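July 24, 2025

Open day at Mundham, notes before I forget.

Doors at 3, first group came in early. Venow brought their own table and took the corner by the roller door, so our laundry cell stayed where it was. Ran the shirt demo for each group, 6 groups total. Safety talk first, then the arms. Kept the talk short after the second group started drifting over to the Grutex stand.

Speed was capped at 35 percent all afternoon. Looks slow to visitors but I would keep it there. One stop in group 4: left arm faulted on a wrist limit, cleared it from the pendant, rehomed, carried on. Check the cable slack on that side before the next run. Log saved under Ji, same folder as the November visit.

Most asked: can it do socks (no), what does it cost, does it learn by itself. Need a better answer for the last one. I said it learns from people driving the arms by hand, and then had to explain that for ten minutes. A printed sheet would help. We had 50 handouts and they were all gone by group 5, but those only cover the company and say nothing on the cell.

Plaid shirt on top of the pile, both arms in:

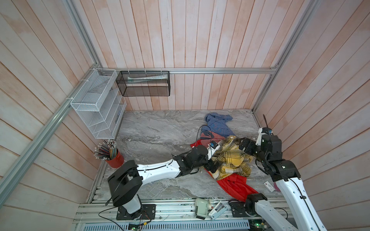

Bartosz Kaczmarczyk thought we should let visitors pick the garment next time, even if the success rate drops, and that a failed grasp with someone explaining it holds a group longer than a clean one. I'm fine with trying it for one group. Would want a spare set of fingertips on the bench first.

To do: fingertip order, cable slack, one-page sheet on teleop, return the barrier posts to Venow.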